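March, notebook, coffee corner / descaling

Kettle side first. Egan test strip on the tap water came out hard again, same colour as last month, so no point pretending the filter jug is doing much. New cartridge on order from Brillow. Until it comes use the bottled stuff for anything we are timing.

Capsule machine. Complaint was short cups and a bitter taste. Counter said 329 when I wrote it down, which is well over what the leaflet allows between descales. Did the lot this morning, started just after nine:

- tank out, rinsed, old water away
- one sachet Zullow descaler in the tank, topped up to the line
- ran it through into a jug, left to stand, ran the rest
- 2 full tanks of plain water after. Do not skip the second one, you can taste it

Smell gone after the second tank. Grate and drip tray washed by hand, not in the dishwasher, the last one warped.

Volume check next. Short button should give 50 ml. Got 50 on the scales first go, then a bit under, then 50 again. Long one I make around 80, have not touched the setting. Good enough for us. If it drifts, hold the button down and let go at the right weight, it rememebers.

Using the plain glass tumbler for checks from now on and not the mugs, can see what is coming out. Flecks of scale show up straight away in a clear glass. Glass goes on the grate under the spout, blue tray flat on the table to the left of the machine for spoons and used capsules. Please leave the tray there, it keeps ending up in the sink with tea bags in it.
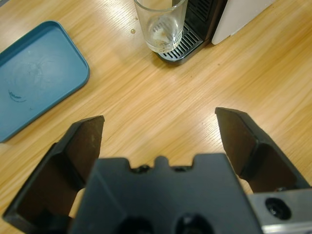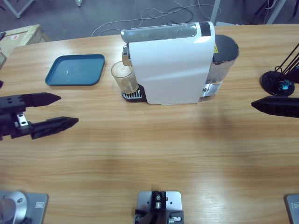
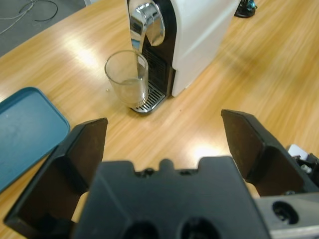 Glass on the drip tray, blue tray left of it.

Capsules: Pimar ones pierce badly, two or three in a box come out with the foil half torn and grounds in the cup. Finish the open box then go back to the old sort. Will ask for a refund on the unopened one but not holding my breath.

Table top marks. Milk ring by the socket came up with warm water and a drop of washing up liquid. NOT the Zullow on the wood, it is acid and will take the shine off. Wipe drips when you see them.

To do
- label on the Zullow box, it looks like sugar sachets
- reset counter (button underneath, needs a pen)
- spare seal for tank, check size frist
- limescale on kettle element, not today
- find out who has the small scales, had to borrow the ones from the post room

Next descale when the counter gets to 300, or sooner if the cups go short again.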